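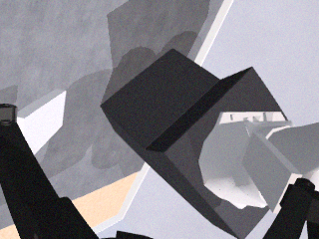
Re: Zekell simulation kit, trial or not?

From: Tavares, list member
Posted in July, 4:10 p.m.
Print this message | E-mail this message

Hello all,

I read the message from last week and I think I can answer most of it, as our group has had the Zekell kit on trial for 18 days. I quote only the parts I answer.

> We are looking for a simulator for two-finger gripper work, mostly picking
> of blocks and boxes from a crowded table. Avora offered us their hosted
> service, but the price is for a full year and we can not test first.
> Somebody mentioned Zekell on this list in spring. Is it serious?
> Can it render the view from the wrist, with the shadows?

Yes, it is serious. It is also not finished, and I will try to be fair about both.

The view from the wrist is the part I like best. In the render I put at the top of this message, the two black fingers come in from the lower corners and the dark block lies between them, at a diagonal. The block has a narrow groove across it, and the groove stays darker than the top face, so you can still read the shape. With our old simulator a dark part like this became one flat spot and our edge detector found nothing useful in it. The shadow on the gray surface behind is soft at the border, and there is a fine grain over the flat areas. I did not add this grain afterwards, it is the default setting of the kit.

> How is the license? We are a small lab and we have to write down
> every cost before we begin.

The trial is free and it is the full program. After the trial they asked us 3000 dollars for one year, with 2 seats. A third seat is extra, and I do not have the price in writing, so please ask them directly. The invoice comes from Funari, which is the reseller for our region. This confused our purchasing office for some time, so warn yours before the paper arrives.

> Is it difficult to bring our own objects into it?

For simple shapes, no. I brought in 19 of our parts and most of them loaded at the first attempt. The thin parts were the problem. The collision shape is calculated automatically and it is too thick, so the gripper stops before it touches the surface you see. You can correct it by hand in the part file, but the manual has only one paragraph for this and the example in it is for an older version. I wrote to support and received a good answer the next morning.

Some other things that I noted, without special order:

- The friction values are global at the start. You must open the advanced panel to give each object its own value. I lost an afternoon before I found the panel.

- White and very light objects are weaker than the dark ones. In the same render, at the right of the block, there is a group of pale gray and white surfaces, and I find it hard to say where one ends and the next begins. For segmentation training I would lower the light first and compare.

- The export of depth works well. The export of contact forces gives a file without units in the header. They are newtons, I asked.

- On our older workstation the renderer is slow when the shadows are on. For the tests of grasp planning we turn them off – the planner does not look at them.

- There is no import for projects from Avora. If you already have scenes there, you will build them again.

I can not compare the grasp results with Avora in a correct way, because we used Avora two years ago with a different gripper. Their physics was more stable then, I remember, mainly with stacked objects. In Zekell a stack sometimes moves a little before anything touches it. A smaller time step helps, but everything becomes slower.

My opinion for your case: take the trial, and load your most difficult part on the first day, not on the last as we did. If the part is thin or very light in color, you will know quickly if the kit is for you. We will probably pay for one year. The decision is not only mine.

I can send our corrected part files to anyone who asks me off the list. Please say which version you have, the format is different before and after the spring update.

Best regards,
Tavares

Recent messages on this list
Depth export: which file format do you use?
Funari invoices and purchase orders
Avora hosted service, yearly price
Friction values for rubber finger pads
Re: Stacked objects moving at start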